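Grant Updates | Community Kitchens

Progress report to the Calloway Fund — July

Thank you, once again, for your patience with us while the spring paperwork caught up with itself. We have good things to tell you about the Vekach kitchen program, and we'll try to keep it short, though we rarely manage that!

Of the 696 dollars set aside for small tools, most went to strainers, glass dishes and a second set of measuring spoons. The Thursday group had been making do with one colander between two tables, and it slowed everyone down terribly. Draining and sorting is now its own short lesson, and people seem to enjoy it far more than we expected. 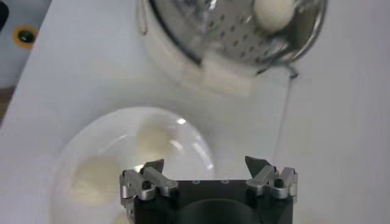

Perforated metal strainer and clear glass dish, with the soft round pieces.

We have 40 people signed up for the next session and hope to run it over 2 evenings, if the Nutard hall can give us the later slot. The recipe cards still need a second printing — the first batch had the soup and the dumpling steps muddled, and we would like to fix that before fall.

What remains of the money will go toward shelf labels and a decent drying rack. We'll write again once those are in.

Filed under: Food & Learning
2 comments | 40 shares
Contact us | Back to top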